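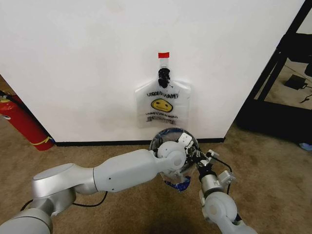
# Keeping Household Money Papers in Order

Skurberg Savings offers this page to account holders and to any other household that would like less paper on the kitchen counter. It is part of our Home and Money series and was last reviewed on September 10, 2022. The guidance is general. Questions about a particular tax return, a will or a legal claim should go to a qualified adviser.

## Choose one place for incoming mail

Bills are most often missed when mail is opened in several rooms. Select a single tray, drawer or shelf near the door and place everything there unopened until it can be dealt with properly. Set aside half an hour each week for the purpose. Customers who are paid every other week may prefer the evening after payday, when the account balance is easiest to judge.

At each sitting, open every envelope, discard the outer envelope and the advertising inserts, and write the due date in the upper right corner of the bill in dark ink. File the bills by due date with the earliest in front. Do not sort by size of bill. A small water bill that is four days late can cost more in fees than a large one paid on time.

If more than one adult opens the mail, agree on a mark that means "paid." Initials and a date are sufficient. Check marks are easily confused, particularly when both people use them.

## Set up the folders

A household of ordinary size can manage with 11 folders, labeled on the tab in plain words:

1. Pay and benefits
2. Bank accounts
3. Credit cards and store accounts
4. Rent or mortgage
5. Gas, electric and water
6. Phone and internet
7. Insurance
8. Car
9. Medical and dental
10. School and child care
11. Taxes

Receipts for large purchases may be kept with the folder they belong to. The receipt for a car battery goes under Car, and the receipt for a refrigerator goes under Insurance, where it will be wanted if a claim is ever made. Store receipts printed on thermal paper fade, sometimes within months. Copy them on plain paper and staple the copy in front of the original. Keep the staple at the upper left so that pages turn easily in the folder.

Avoid a folder marked "Miscellaneous." Papers that go into it are seldom looked at again. If a paper will not fit any of the folders, it can usually be discarded, or it belongs with the permanent papers described further on.
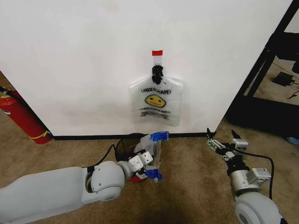 Labels should face the same way and should be written large enough to read without lifting the folder. Where a file box is used, leave a hand's width of free space at the back. A box that is packed tight discourages filing, and papers begin to collect on top of the lid.

## How long to keep papers

Our branch staff are asked this more often than anything else on the subject. The periods below are our own suggestions, and some households will have reason to keep papers longer.

- **Until checked against the monthly statement:** cash machine slips, deposit slips and small card receipts.
- **One year:** utility bills, pay stubs and routine bank statements that are not needed for taxes.
- **Seven years:** tax returns with all supporting papers, statements for closed loans, and records of property damage and repair.
- **For as long as you own the item:** the car title, warranties, receipts for major appliances and receipts for home improvements.
- **Permanently:** birth, marriage and death certificates, adoption papers, military discharge papers and the letter confirming that a mortgage has been paid in full.

Papers with an account number on them should be shredded. If you do not own a shredder, bring them in a paper bag to our Pagano Street branch, where a locked bin is kept beside the service desk during business hours. Please remove binder clips and plastic sleeves first. Staples may stay.
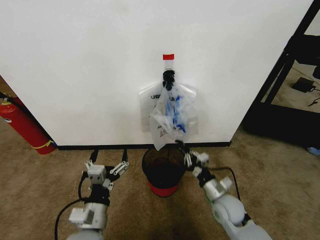
Gilberto Espinoza wrote to us that the one-year rule for utility bills was too short in his case. He had disputed a water charge with his landlord and needed to show what he had paid two summers before, and the utility would send only the last twelve months without a fee. He now keeps his water and heating bills for three years, flat in a large envelope, and throws out the oldest year each December.

We consider this sound practice for renters, and for anyone whose water or heating is billed through a building owner. The envelope should carry the service address as well as the year, particularly if you have moved within the period.

## Write down the fixed costs

Take one sheet of lined paper and list every payment that leaves the household on a regular schedule, with the amount, the day of the month and the account it is drawn from. Include payments made once or twice a year, such as car registration and insurance premiums. Divide each of these by twelve and enter the result as a monthly cost.

Suppose the sheet adds up to $3,255 a month. That is the figure to keep in the account used for bills before any other spending is planned. Many of our customers find it simplest to use two checking accounts, one for bills and one for groceries, fuel and everything else. A transfer on payday moves the needed amount into the first account, and the debit card for that account stays at home in the file box.

Review the sheet every six months. Subscriptions that are no longer used tend to come to light at this point. Cancel them in writing where possible and file the confirmation with the card statement on which the last charge appears.

## A reserve for repairs

A water heater or a set of tires rarely fails at a convenient time. We suggest a separate savings account for household repairs, with a first goal of $2,000. Customers who cannot set aside a large sum may begin with whatever is left in the grocery account on the last day of the month – even a few dollars – and move it across before the new month begins.
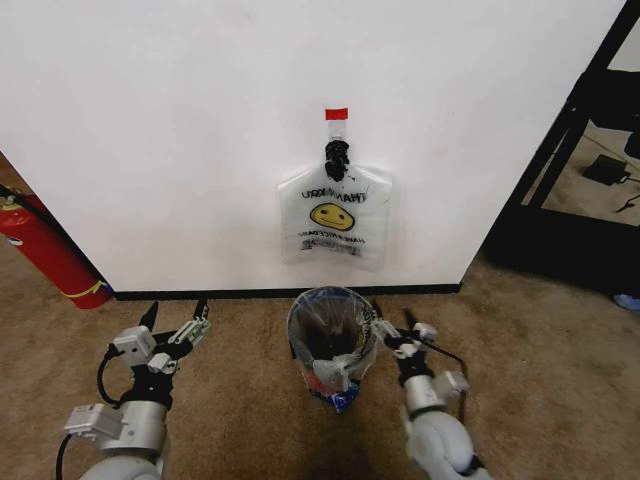 Keep the reserve apart from money saved for travel or gifts. If part of it is spent, note the date and the repair on the fixed-cost sheet and resume the monthly transfer at the same amount as before. A sudden doubling of the transfer often leaves the bill account short, and the money then has to be moved back.

Cash kept at home should be limited to what the household would need for two or three days without card service. Small bills are more useful than large ones. Tell one other adult where the cash is stored.

## Paper and online records together

Account holders who use Distus, our online banking service, may download monthly statements and save them to a computer. Name the files with the year first and then the month in two digits, so that they sort themselves in the proper order. Keep a second copy on a drive that is stored away from the computer – a drawer in another room will do.

Online statements do not remove the need for the folders. Medical bills, school notices and many notices from the town of Brurnoslow still arrive on paper, and a few require a reply by mail. Write the date you mailed the reply on your own copy.

Passwords should not be kept in the file box. If a spouse or an adult child would need access in an emergency, place the list in a sealed envelope and sign across the flap. Replace the envelope whenever a password changes.

## Help at the branch

Printed copies of the fixed-cost sheet and a set of folder labels are available at the Pagano Street service desk at no charge. Large-print copies can be requested there as well and are normally ready the next business day.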